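November
By Nerys Samuel

Well, it has been a full couple of weeks at my house, and most of it has been good. The big proposal finally went out the door, my sister is over her cold, and I finished the paper planner I started back in the summer, which means I owe you all a review. Several of you wrote to ask whether the Kadetti was worth the money, and I kept saying I wanted to live with it a bit longer before I opened my mouth.

I have been a planner person ever since my first office job, when a very patient supervisor named Fergus Haldane handed me a spiral notebook and told me to write down everything I promised anybody. I still do that. I have tried the phone apps, and I give each of them a fair shake, but by the second week I am back to scribbling on envelopes. So when Na-rae Lim at work showed me her Kadetti in the break room, I ordered one before my coffee was cold.

The layout is simple. Each week gets two facing pages, with the days on the left and an open page on the right for whatever is on your mind. At the top of the open page there are 5 short lines headed "This week I will." I thought I would ignore those, and they ended up being my favorite part! Five is enough to feel like I'm getting somewhere. When I used the Tidex planner last year it gave me a whole column for goals, and I filled the whole column every single time, and then I felt bad by the weekend.
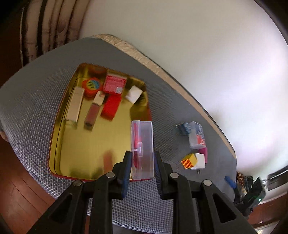 The paper is lovely and smooth, a soft cream color that is easy on my eyes in the evening. My regular pens do fine on it. A felt tip will show through on the other side (I learned this in the middle of writing out a birthday list), so keep those for something else. The cover has held up well to being tossed in my tote bag with my keys and my lunch, though the corners are a little rounded now. I don't mind that. It looks like a book somebody uses.

I do have a few complaints. The ribbon started to fray after four weeks, and I had to tie a knot in the end. The elastic is tighter than I would like. And the monthly pages are all bunched together at the front, so I'm forever flipping back and forth when somebody asks me about a date. Alcides Meireles, who orders them for his whole sales team, tells me he puts a sticky tab on the current month, and I have stolen that idea from him.

They also sell a smaller size called the Min. I borrowed one for a trip and found the daily spaces too cramped for my big loopy handwriting, but if you write small and carry a small purse you may like it better than I did.

I give the Kadetti 9 out of 10, with the missing point going to that ribbon. I have already ordered the next one, in green this time.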